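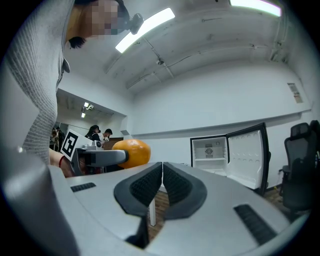

A light gray ribbed knit, long in the sleeve and good in any month.

My sister Elba Aravena moved into a studio in Gradstead last December, and the first thing she told me over the phone was that she was going to eat better now. I laughed, because I said the same thing in my own first tiny place (a room above a dry cleaner in Wirham, no oven, one window) and then lived on crackers for the better part of a winter.

So I went up to stay with her for 10 days, and we cooked. Well, we assembled! There's a lot you can do with a cutting board, a kettle and one decent knife, and I came home wondering why I ever bother with my big stove.
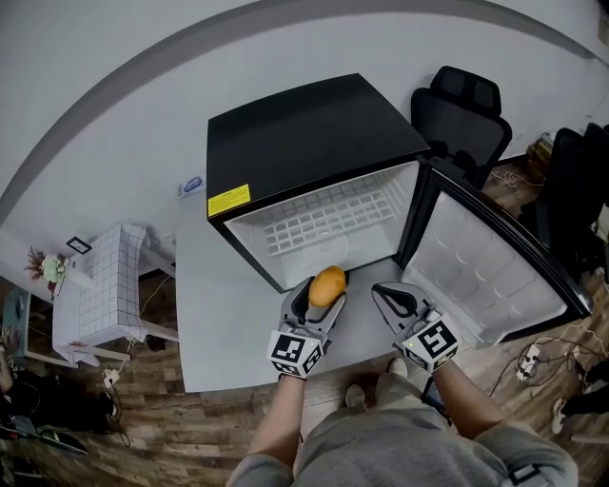 Small-space eating starts with shopping small, and it took me years to get that through my head. I used to push a full cart around the store on Sunday and throw half of it out by Friday. Elba stops at Zepeda, the corner grocery near her bus, and buys for two days at most. A mini fridge is a good teacher that way. With a wire shelf and a few molded bins in the door, you've got room for yogurt, eggs, a lime, maybe some leftover rice, and that's your lot. And a mango! I'd never made a mango dinner before this trip, but chop one up with cucumber, red onion, chili and a handful of peanuts, pile it on cold noodles, and I could eat it 3 nights running. We did.

Her neighbor Giang Âu came by for the second round and told us we'd been stingy with the lime, and he was right, so now I use 2. He also brought a jar of pickled carrots that went into everything from then on, including scrambled eggs, which I recommend with my whole heart.

I've been home for a while now and I still shop like her, mostly. Last night it was toast with white beans and the last of Giang's carrots, eaten standing at the counter with the radio on.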